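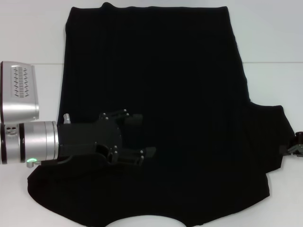 Folding cell loses the sleeve on black shirts only – where to start?

Asked 2019-04-26 in Setup and Calibration

We have a two-arm folding cell at our shop in Birnport. Two arms, white table, white wall behind, multi-fingered hand on the left arm. It runs T-shirts all day and does fine with gray, red and light blue. With black shirts the left hand stops short of the fabric or closes beside it, and the cycle times out. The right side usually gets its sleeve corner, so the shirt ends up held on one side only.

What I've done so far:

Re-ran the hand-to-table calibration, twice. No change.
Swapped the left fingertip pads for new ones from Jundeteck. No change.
Checked the wrist LED when it times out. It stays green and there is nothing in the fault log.
Slowed the approach to 60 percent. It misses more slowly.

The hand is black too, if that matters. Exposure is on auto. The cell was put in last July and the table height hasn't been touched. Do I need to send the hand out for service?

Plekorora

Answer 1 (accepted)

Don't send the hand out. If it grips gray shirts all day and the light is green, the hand is fine. Look at the camera settings first.

With auto exposure and a white table, the camera sets itself for the table. The black shirt comes out as one flat dark patch, and a black hand over it has almost no outline. Our software finds the fingers by their edge against the fabric, and I'd guess yours does something similar. All it has left to work with is the screw heads and joint pins.

Here is the order I would go in:

1. Put a black shirt on the table and turn auto exposure off. Raise exposure by hand until you can see wrinkles in the body of the shirt. Ours ended up at 14 ms. The table will look washed out, which is OK as long as the shirt outline is still found.
2. Save that as a separate recipe for dark garments. Don't use it for white ones.
3. Stick a small matte light-colored marker on the back of the palm, away from the joints. Move every finger through its full travel before you run it, to be sure nothing rubs.
4. Redo the hand-to-table calibration with the new exposure. The two runs you did were on the old setting, so they don't tell you much.
5. Run 100 cycles on black before you hand it back to production.

Put the approach speed back to normal before step 5 or you will be testing something you don't plan to use.

Maksym Mykhailiuk

Comment from Plekorora: Did 1 through 4 this afternoon. I can see wrinkles now, couldn't before. 4 misses in the full run, all of them with the shirt laid crooked. I can live with that.

Comment from Maksym Mykhailiuk: Good. Check the marker when you clean the hand – lint sticks to the edges and it starts to peel.

Answer 2

Could also be the table. We went from white to a mid-gray mat and stopped having this problem with dark shirts, although light gray ones got a bit worse. Clean the lens too. Lint from new shirts gets on everything.

Ivanyshyn

Answer 3

Had the same thing on an older cell and it was a loose wrist connector. Reseat it with the power off and see.

Comment from Maksym Mykhailiuk: A loose connector wouldn't care what color the shirt is. Worth checking at the next service, but I wouldn't start there.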